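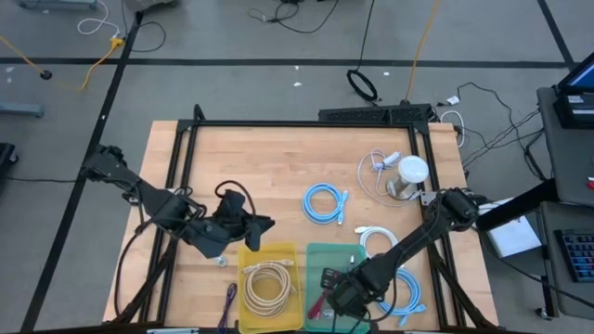
Two-arm cable sorting station, yellow bin and green bin, May.

Skenitz list archive: bench-rules
Subject: Re: Draft 6 of the shared bench rules, comments please
From: Everett Begay
To: bench-rules

Viorica, thanks for the draft. I read the whole thing twice, the second time with coffee, and I have opinions. Your text is quoted with the > marks, mine is underneath. I put a picture of the cable sorting bench at the top so we are all arguing about the same table.

Viorica Marinescu wrote:

> 1. Floor tape marks the line people stay behind while the arms are
> enabled. Tape must be visible against the floor and unbroken.

Fine by me. Black tape on our gray floor passes on visibility. What the rule doesn't say is what the tape means, and Bredmont uses the same black tape for "park the cart here." I'd like one color for "stay out" and a different one for everything else. Muriithi went through this last year and ended up with three colors and a laminated key, and people still asked. Two colors is my limit.

> 2. No cable shall cross the floor within the marked area unless
> it is covered or secured.

I laughed, then I looked at our floor. White cable, yellow cords, black cords, and a nest of thin black wires over toward the workstation. We are a cable sorting project and the best collection of unsorted cable in the building is the one behind the table. I support the rule. I'd also like a grace period so that we can support it with a straight face. Say, 10 working days from adoption, and after that whoever runs the bench fixes it before enabling.

Could you also add drops from above? We have an orange-yellow cord coming down to the long perforated box behind the table, and the way the draft is worded, a cord hanging in the air isn't on the floor until the moment it is.

> 3. Only items belonging to the current task may be on the work
> surface.

This one needs a definition or it will be ignored. The coiled cables lying out on the wood are the task. The clear container with the white lid, up in the far right part of the table, I could argue either way, and at the last review two people did, for 25 minutes. My suggestion: every task sheet lists what is allowed on the table, by name. If it isn't on the sheet, it goes on a shelf. Then the argument happens once, when the sheet is written, and I can be somewhere else.

> 4. Bins shall be placed within reach of both arms and not overlap
> the table edge.

I'd drop "both." We run the yellow bin and the green bin side by side at the front, and making each arm reach into each bin is how you get grippers crossing over each other. "Within reach of the arm assigned to it" would do. Keep the bit about the edge. Bins right up at the front are handy for the person resetting the table, and they are also the first thing an elbow finds.

> 5. Arm cabling shall be dressed so that it cannot catch on the
> workpiece, the fixture or the other arm.

Agreed in spirit, but "cannot" is a big word. The cabling on our arms has slack in it, with loops that stand up over the gripper and bow out from the wrist. It needs some slack or the wrist can't turn. Visance's own house rule asks for a slow run through the full range of motion after any change to the cabling, with a person at the stop button watching for snags. That is something you can check. Please steal it.

The awkward part is that our workpieces are also cables. I have no wording for this. If an arm gets its own wiring mixed up with the job, I'd call that a finding and write it down.

> 6. The operator's screen shall face the operator's normal position.

Yes. Ours sits off to the right of the table with the keyboard below it, and I have no complaint. Please leave out the sentence about "ergonomic best practice" though. It takes up four lines and tells you to sit up.

> 7. All paper, packaging and scraps shall be cleared before each run.

See above regarding straight faces. There are little white scraps on the floor behind the table in my own picture. Count me as in favor and guilty.

One thing is missing altogether: how the rules get changed. The old version had 73 items because it was easy to add one and impossible to remove one. I'd like any rule that hasn't been checked in a year to come up for a vote.

I can take a pass at 3 and 5 if you do the tape colors. Send me the editable file please, the PDF won't let me at it.

Everett

Reply to list | Contact the list owner
Page last updated: May
This site uses cookies to remember your archive settings. Accept | Decline
© Skenitz mailing lists. Back to top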